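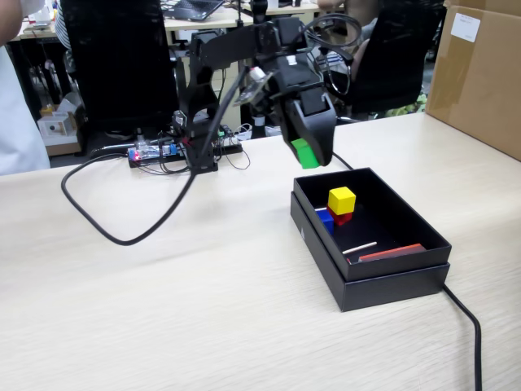
The arm holding the green cube over the box, control board and wiring behind it.

Prangate > Workshop > Opinion

Leave the wiring on the table

Every few months a member of our shared workshop asks when the arm is going to get an enclosure. The request is always polite and I have always refused it. I want to set out the argument once, in writing, so that I can point to it.

The arm is a desktop build in black brackets, with its control board lying flat on the table and the cables left where they fall. Juraj Zelenák thinks this looks unfinished. He is right. My claim is that a shared machine should stay unfinished for far longer than its builders would like.

Consider what fails. In the log we have kept since September there are 80 faults, and more than 20 of them are connectors: a plug half out, a wire fatigued where it flexes at a joint, two leads swapped after a repair. On an open board these take a minute to find. Our first arm, the Foltik, had a closed base with 4 screws and a gasket, and the same faults took an evening. People stopped looking. They restarted it and hoped.

The second objection is to the task. Picking up coloured cubes and putting them in a box is thought childish, and Tatiana Matoušek has argued at length that we should move on to something useful, such as sorting fasteners for the Charvát bench. I disagree on grounds of measurement. A cube has flat faces and a known width. If the gripper closes on it badly, the error belongs to the arm or to the code. A bolt adds its own errors, and at our level of skill we could not separate the two.

We have logged 603 picks. The stacking runs were the most instructive, as a small height error that does no harm over an open tray will knock the lower cube aside. Thin sticks are worse again, and I would not start with them.

There is a fair case against me. Loose cable snags. A slack loop at the top of the arm has to be long enough for full travel and short enough not to catch, and we have got that wrong in both directions. Dust is a real cost. So is a visitor's sleeve. I would accept a clear cover over the board, hinged, with no fasteners at all — Juraj has drawn one and it is sound.

What I will not accept is a case fitted for the open day and left on afterwards. The Nirnano controller went that way. It looked very good, and its fuse went unchecked for a year.

Last updated: January 26, 2018

Contact | Copyright Prangate Workshop | Back to top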